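Jocelyn Pascual
Apr 17, 2026

Second week with the carts at the Herkow warehouse. Shelf scanning used to be 2 people on nights. Now it's a script plus one person reading exceptions.

Before a route goes live we run it 100 times in simulation. 87 clean passes on the current build. The failures cluster where open shelving stands near stairs.

Test interior, wooden rails in front of a dark gray staircase:

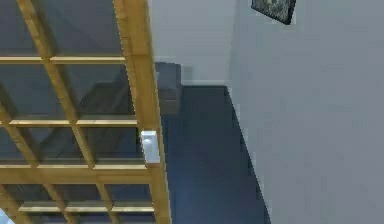
Milagros Mangubat replied that the night crew would like to know who signs off on the exceptions, and at what grade.

Fair. Right now the shift lead signs, same grade as before. I've asked for that to change before September.

Scanning hours went down. Reading logs went up. The job description still says "scanner operator."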